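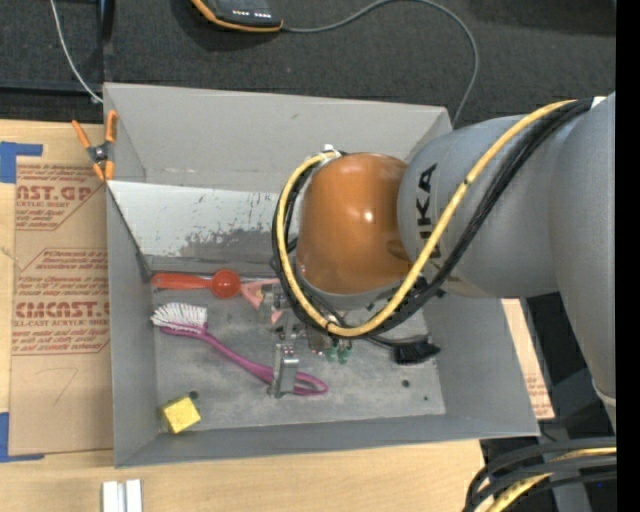 How often should you feed a sourdough starter that lives in the fridge?

Once a week is plenty, and mine has gone 16 days without any obvious sulking.

I get asked this more than anything else since I started writing this bit of the newsletter, so I thought I'd give the whole of it over to starters this time. Mine began in October, in the back kitchen of our rented place in Illstead, with a bag of rye flour and a jam jar I hadn't washed very well. For the first fortnight I fed it morning and night like a newborn. I set alarms! I took it to my sister's for the weekend in a cool bag. I'm a bit embarrassed about that now.

Once it was doubling reliably I moved it to the fridge door, next to the mustard, and life got a lot calmer. The routine goes like this. On the evening before I want to bake, I take it out, tip most of it into a tub for pancakes and leave 30 grams in the jar. In goes the same weight of flour and the same of water, a good stir, lid on loosely. By breakfast it's usually up near the rim and smelling of yoghurt and apples. If it isn't, I give it another feed and bake in the evening instead – it just means toast for supper.

A few of you wrote in about the grey liquid that collects on top. I pour it off if there's a lot and stir it back in if there's only a bit. It makes the bread slightly more sour, and I like that, though my other half says it tastes like a telling-off. Pink or orange streaks are another matter, and so is anything furry. Bin it, scald the jar and start again.

Flour next. I've tried 3 kinds over the winter and the stoneground wholemeal from Flokmont was the liveliest by a long way, but it drinks water like mad, so add a splash extra. The Roussel white is lovely for the loaf itself (really soft crumb, thin crust) and a bit sleepy in the starter. What I do now is feed with a half and half mix and keep it ready mixed in an old biscuit tin, with a spoon in it so I can't claim I couldn't find one.

The one thing I wish I'd done sooner is keep a spare. Smear a thin layer of lively starter on baking paper, leave it somewhere airy until it's dry and brittle, then crumble it into an envelope. Mine took almost 12 hours on top of the boiler cupboard. To wake it up, soak a spoonful of flakes in warm water and feed it for a few days until it's bubbling again. I did this after the jar got knocked into the sink during the washing up, and I was very glad of that envelope.

I've still got plenty of flakes left, so if you'd like some, drop me a line with your address and I'll post them out until they run out. And if anyone has a decent recipe for using up the pancake tub that isn't pancakes, please send it over! I've done crackers (good), crumpets (very good, messy) and a chocolate cake from the back of the Brurkico cocoa packet with a ladle of starter thrown in, and that one I won't be repeating.

Next month I'm having a go at bagels.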